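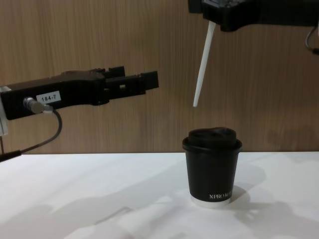 Choosing our candidate: your questions

Who can vote in the selection?

Any member who joined before the start of July and lives in the Gratness and Uncombe seat. The list closed with 3179 names on it. If you think you should be on it and haven't had a ballot paper, write to the membership secretary, Siv Strömberg, at the Uncombe office.

I'm a student and live here in term time only. Do I get a vote?

Yes, if your membership is registered at your term-time address. You can't vote in two seats, so students who are registered at a parent's address will vote there instead.
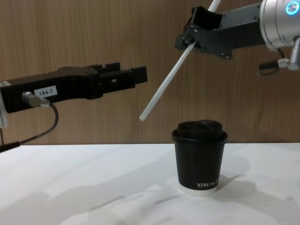 Black gripper with a 184-7 sticker on its side

How does somebody get on the shortlist?

They need signatures from 40 members in the seat, and then an interview with the selection panel. Sitting councillors go through the same steps as everybody else. The panel can turn a person down but has to give its reasons in writing.

Is there a minimum age?

You can vote from 16. Candidates have to be 18 or over, as they do for Parliament itself.
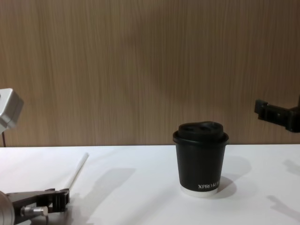

Page last changed: July

Why was the youth branch's choice left off?

The youth branch can back whoever it likes, and it did. Its backing doesn't count as a place on the shortlist - the rules changed at the last annual meeting, where the vote was close. Some younger members are unhappy about this and have put in a motion to change it back. It will be heard after the selection is over.

Can I see the candidates before I vote?

There is one public meeting, on Wednesday at 7pm in the Mets hall, Uncombe. Each candidate speaks for the same length of time and then takes questions from the floor. Questions can be sent in beforehand, but the chair will take
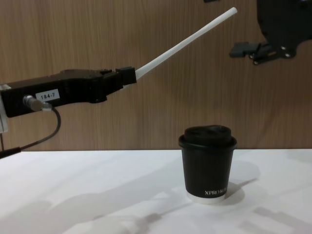
the ones from people in the room first. You don't need to be a member to come in, though only members can put a question.

Can I change my vote?

No. Once a ballot paper has been received it stands. If you spoil yours before posting it, ask the office for another.

Can candidates contact me?

Yes, by post and up to 2 emails each. They don't get your phone number. You can opt out by replying to either email.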